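Keeping on top of dust: what works in my house

February 11, 2019

I've been meaning to write this one up since October, when I pulled the sofa out to look for an earring and found what I can only describe as a second carpet. We live on a busy road, we have a dog who moults all year, and the back bedroom doubles as my workshop, so dust is more or less my hobby now. A few of you asked how I deal with it after the post on limescale, so off we go!

First thing, and I know it sounds daft: start at the top. I spent years hoovering first and then wiping the shelves, which meant everything off the shelves landed on my nice clean floor. Now I do the tops of doors and picture rails, then lampshades, then shelves, then skirting boards, and the hoover comes out last of all. A clean paintbrush is brilliant for pleated lampshades and carved picture frames. Mine is a two inch one from the decorating box, kept in a sandwich bag so it doesn't end up in the gloss.

Feather dusters I can't be doing with. They look the part but all mine ever did was send the fluff up in the air to come down again by teatime. I use old cotton vests cut into squares, slightly damp for hard surfaces and bone dry for anything polished or electrical. Wash them hot and skip the fabric softener, as it leaves a coating on the cloth and they stop picking anything up.

Blinds are a horrible job whatever you do. I've tried the tongs with cloths wrapped round them (fiddly), the special three-fingered gadget (snapped) and an old sock worn on the hand, and the sock wins every time. Close the slats, wipe one way, flip them and do the other side. If they're greasy, kitchen blinds especially, a drop of washing-up liquid in warm water and a second sock for drying.

Radiators next. You can buy a long thin brush for going down between the panels and it's well worth having. Mine is a Kedness one and it has outlived two hoovers. Hang a damp old towel down behind the radiator and lay another underneath, then push the brush down from the top. The towels catch nearly all of it. Do this with the heating off and stone cold, and do it before you first put it on for the winter, otherwise you get that burnt dust smell through the whole house for days.

Now, anything with a fan in it. Extractor fans, fan heaters, hairdryers, computers, they all pull air in and the fluff comes along for the ride. I do all of ours on the same afternoon, once in spring and once in autumn, and I switch off and unplug every single one before I go near it.

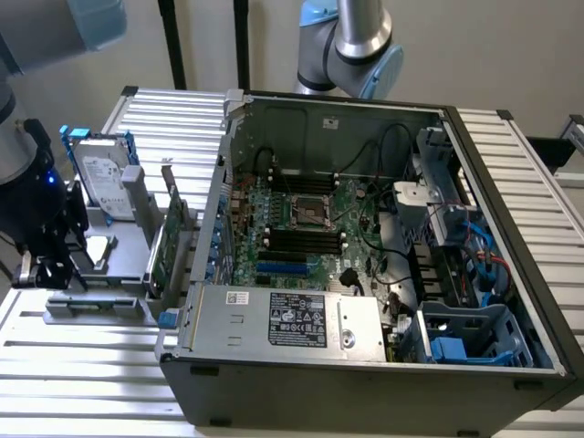
For computers I use a can of compressed air, held upright, in short puffs. If you tip the can or keep your finger down it can spit out freezing liquid, and you don't want that on anything delicate. Hold the fan blades still with a finger or a cotton bud so they don't whizz round. And please keep the hoover nozzle away from the insides, they build up static. If you're not comfortable taking a side panel off, just clear the vents and the grilles on the outside, and that alone makes a difference to the noise. Oh, and open a window first. I didn't the first time and was sneezing until bedtime.

Hairdryers have a little mesh cover at the back that often twists off. An old toothbrush does the job nicely. Bathroom extractor covers I take down and wash in the sink with washing-up liquid, then leave on the draining board overnight so they're properly dry before they go back.

Workshop dust is another matter, and if you sand anything indoors you'll know how far it travels. I hang an old shower curtain across the doorway and tape the bottom edge to the floor. A proper mask too, not a scarf! I resisted for ages and felt very silly once I saw the state of the filter. Sweeping fine sawdust dry just moves it about, so I mist the floor with a plant sprayer before I get the broom out.

Bedding is where a lot of house dust comes from, so shake your duvets and pillows outside if you've got somewhere to do it. Our old Cusorska mattress gets a going over with the upholstery tool whenever I change the sheets, and I leave it bare with the window open while I have my breakfast.

Last one, the doormats. We've got one outside and one inside, and I beat both against the back wall when the bins go out. Stand upwind. I'll do a separate page on pet hair soon, the dog has given me plenty of material.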